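Brenlow Signed Books List

A plain data set describing signed and inscribed books that have passed through the Brenlow shop in Bresdale. It is meant for collectors, cataloguers and anyone who wants to check how a signed copy was described when it was sold.

Contents

books.csv holds one row per copy, 135 rows in all. signatures.csv holds one row per signature, so a copy signed by several contributors appears more than once. The two files are joined on copy_id. 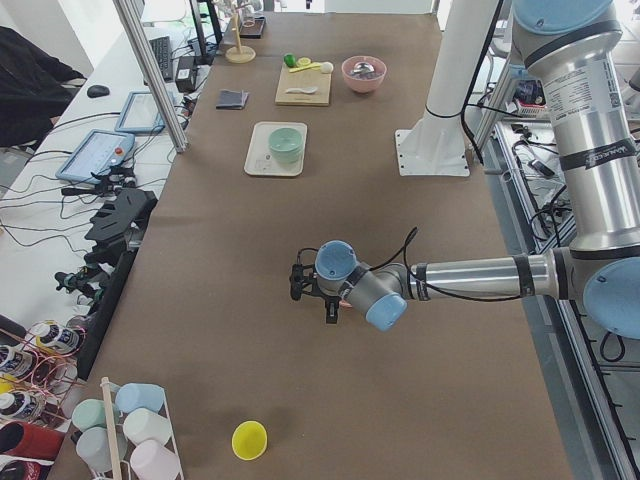
Robot arm over the papered table.

Fields in books.csv

copy_id: our own shelf number, never reused
title, author, publisher: as given on the title page
edition: first, later or unknown
binding: HB, PB or other
jacket: yes, no or not issued
condition: fine, very good, good or poor
note: free text, often blank

Fields in signatures.csv

copy_id: matches books.csv
signer: name as read, or "unread"
role: author, illustrator, editor, contributor or other
place: title page, half-title, endpaper, bookplate or elsewhere
inscribed: yes if there is a message to a named person

Where a book was inscribed to a private owner, the owner's name has been left out and the field simply says yes. Please don't ask for the names.
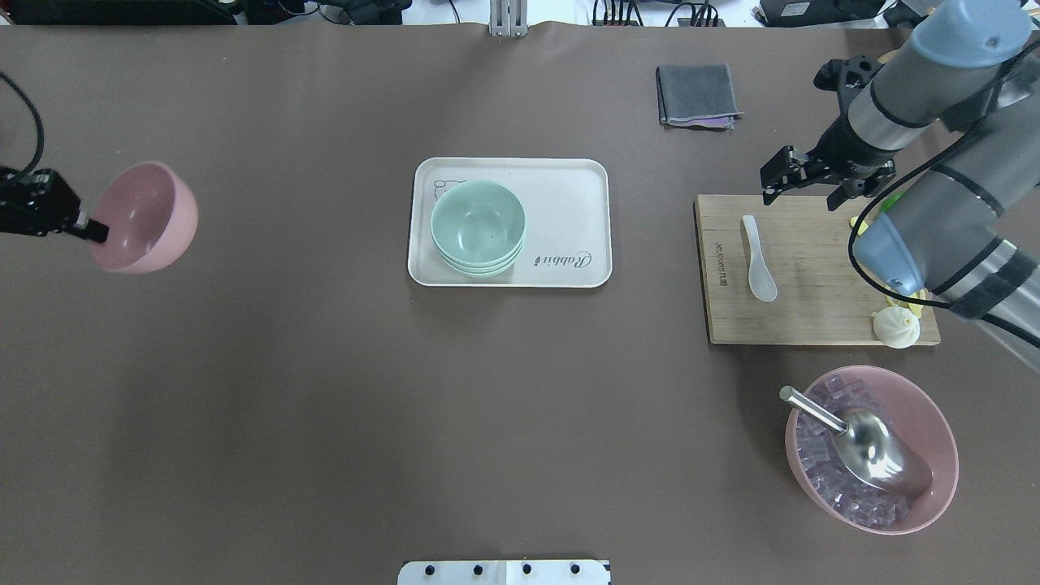 Of the 135 copies, 70 are first editions and 58 are later printings. The rest are marked unknown, mostly small press titles where the publisher gave no printing history. Flodel paperbacks are the worst for this. If you own a Flodel title with the original order slip still in it, a note of the wording would help.

Condition was judged by one person, Solveig Nyberg, using the shop's usual terms. Older rows were copied from index cards and she has not seen those books again, so treat "fine" on a low shelf number with some care. A clipped jacket is mentioned in the note field but does not change the grade.

Known problems

Signatures on loose bookplates are listed the same way as those on the page. They should have their own column.
2 copies of the Tveit anthology share a title and a publisher but have different contributors signing. They are separate books and should not be merged.
Accents were lost from some names in the first upload. Most have been put back.
Prices are not included. The cards gave them in several currencies and often without saying which.
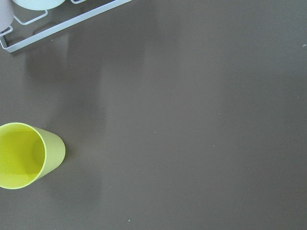 Bresdale, July

Version 2 replaces the single sheet used before. Shelf numbers are unchanged, so old references still work. The "dedication" column has gone, as people were using it both for the printed dedication and for handwritten messages.

Corrections are welcome, with the copy_id and the field name. Send one message per copy if you can. You may use the list freely in your own catalogues, with a credit to Brenlow.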